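Bin-to-bin data collection

Bin-to-bin data collection is a method of gathering examples for robot learning systems in which an arm moves mixed objects back and forth between two open containers. The recordings are used to train a model that chooses where to grasp, how to approach, and what to do when a grasp fails. The method is used mainly for work on picking from clutter, where objects touch, overlap, or lean against the walls of the container.

The method is also called two-bin collection or, in older project notes, shuttle picking. It differs from tabletop collection in that the walls limit how the arm can approach and keep dropped objects within reach.

Setup

A typical station has one arm with a gripper, two rigid bins set close together, and at least one fixed camera with a view of both. The bins are fastened down with clamps or bolts, as even a small shift between episodes changes the relation between the camera image and the arm's coordinates. Spring clamps and bar clamps are common at stations that are rearranged often. Permanent stations use brackets.

Cables and air hoses are tied along the arm with enough slack for the wrist to turn. Too little slack pulls on the wrist at the far corners of a bin, and too much can hang into the camera's view or catch on an object. Many groups leave the hose visible in the recordings on purpose, so that the trained model is used to seeing it.

The Millirel station layout, which several small labs have copied, places the bins one behind the other along the camera's line of sight. The arm enters from one side. In this layout the front bin is seen in more detail than the rear one, and the arm hides part of the front bin during most grasps.

Objects

Object sets are usually made up of household goods, toys, kitchen items, and plastic parts. Bowls, scoops, and trays are included because they have thin rims and broad hollow surfaces. A rim can be pinched between two fingers, with one finger inside the bowl and one outside, but the grasp fails if the fingers close at the wrong angle. Frames and brackets are included because they have openings that a finger can enter, and because they hook onto one another.
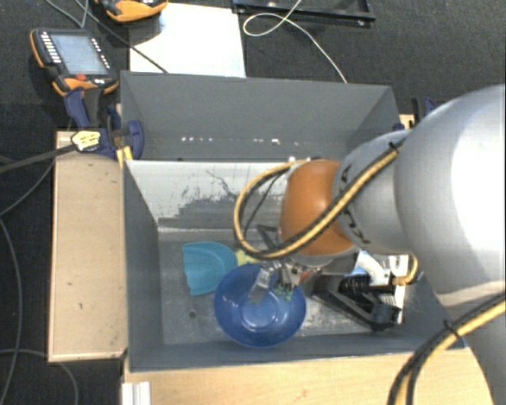 Shiny and dark objects are kept in the set even though depth cameras handle them poorly. Gloss produces false readings, and black plastic often returns no reading. Leaving such objects out gives cleaner data but a model that does badly in use.

The Vetodbridge object list, prepared for comparing results between sites, calls for 20 objects in the bin at the start of a session. Other groups begin with far fewer, especially when the objects are large compared with the floor of the bin.

Procedure

A session begins with all objects in one bin. The arm picks an object, carries it over the shared wall, and releases it in the other bin. When the first bin is empty, or when a set number of attempts in a row have failed, the direction is reversed. This lets a station run for long periods without a person resetting the objects, and each transfer leaves them in a new arrangement.

Each attempt is saved as an episode. An episode normally contains the camera images, the joint positions, the gripper opening, the commands sent to the arm, and a label for the result. Failed attempts are kept. A session log from the Wu collection lists 1,572 episodes, with failures stored in the same format as successes and marked only by the label.

Grasps may be chosen in several ways:

Scripted: a program picks points on the visible surfaces, often at random. Success rates are low at first, but the attempts are varied.

Teleoperated: a person guides the arm with a controller or a handheld pendant. These episodes are slower to collect and are often used to start training.

Policy-driven: an earlier version of the model picks the grasps, with some randomness added. New episodes are used to train the next version.

Many projects begin with teleoperated or scripted episodes and move to policy-driven collection once the model succeeds often enough to keep the bins turning over.

Labeling

The result of an attempt can be read from the gripper opening after it closes, from a change in weight at the wrist, or from images of the bins taken before and after. Gripper readings are unreliable for thin objects, which leave the fingers almost fully closed. The Ivuvau toolkit compares 2 of these signals and sends disagreements to a person for review. Double picks, in which more than one object is lifted, are given a separate label in some collections and counted as successes in others. This makes published success rates hard to compare.

Known problems

Objects tend to collect in corners and along the walls, where the gripper has little room. Flat pieces settle against the floor and may stay there for the rest of a session. Some stations tilt the bin or use the gripper to push objects toward the center, and these pushes may be recorded as episodes of their own.

Bins wear with use. Scratches and flaking on the inner walls change how the surfaces look to a camera, and a model trained only on new bins can mistake a worn patch for the edge of an object. Swapping bins during collection, or mixing recordings from more than 8 sessions spread over several months, reduces the effect.

Lighting is another source of trouble. Overhead lamps reflect from smooth walls as small bright spots, which move if the bin or the lamp is moved.

Related articles
Bin picking
Grasp planning
Hand-eye calibration
Parallel-jaw gripper
Teach pendant
Teleoperation

Filed under: Robot learning | Data collection methods | Manipulation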